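Notes from the open day at Nerlow, written down in the train and corrected at home

I went to the open day of Nerlow because my colleague Razia Arain could not use her ticket. Nerlow repairs small electronics and also teaches repairing, in an old school building behind the bus depot. The invitation said that doors open at ten. I arrived twenty minutes before and stood in the yard with other early people, and somebody gave us tea in paper cups.

The tour was in groups. Mine was led by Finlay Drummond, who speaks quickly and with a Scottish accent, so I have surely missed some things. He took us first to the storage on the ground floor, where the spare parts are kept in drawers. They have 1016 drawers, and he was proud of this number and told it to us twice. Each drawer has a card with handwriting. I asked if they have the list also on a computer. They have, but he said the cards are faster.

After the storage we climbed to the second floor, where the rooms have names. Adon is for sound equipment and Ondau is for phones and their charging. The third room, Baloch, was closed for painting. I stayed longest in Ondau, so most of my notes are from there.
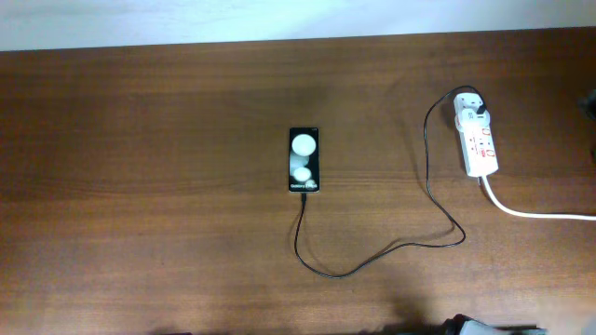

Saqib Chaudhry is the teacher in this room. He was for many years a clock repairer and he came to phones late, and I think this is why he is so patient. He told us that of every 100 phones which people bring to him with the complaint "it does not charge", a large part has only dust in the port. He showed us how he cleans it, with a thin wooden pick and a good lamp. He does not like metal needles for this work and he said so very strongly. A lady from my group admitted that she has used a needle for years, and everybody laughed, she too.

Then he spoke about cables. I did not expect to find this interesting, but I filled two pages. A cable mostly becomes weak near the plug, he said, where it is bent again and again when a person lies in bed and holds the phone. He asks his students to let the cable leave the phone straight for the first part and make the curve only later. At home I never think about this.

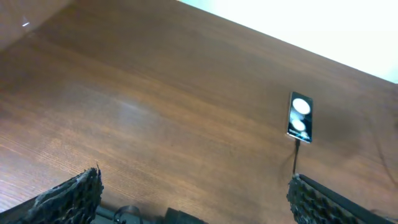
For me the best thing in Ondau was the tables, because I do a little woodwork myself. I asked Saqib if white plastic would not be more practical for small screws. He answered that he looks at the table all day and wants to look at something nice. I understand him. The grain is fine and straight, in a warm red brown, and it takes the light softly, and a black phone with its two white circles looks very well on it. The thin black cable is also easy to see on such wood, even with its shadow beside it. I wanted to know which oil or varnish they use, but the group was already going to the stairs.

In Adon we were only a short time. Thongchai Klinhom let us hear a loudspeaker before and after the repair, and I must confess that I heard a difference only in the second piece of music. He has 6 students this year and would like to have more, but the room is small. The windows were closed because of the road and it became quite warm.

At the end there was soup in the former gymnasium. I sat beside Tanveer Bangash, who makes the timetable for the courses. The evening course about phones begins again in March and it is usually full after 2 weeks, so one must write early. The price was not yet decided. I left him my address and bought one of the wooden picks at the door.

For those who want to go next year: take the bus and not the car, the yard is closed for parking. The stairs are steep and I did not see an elevator. The soup was lentil and one could have a second plate.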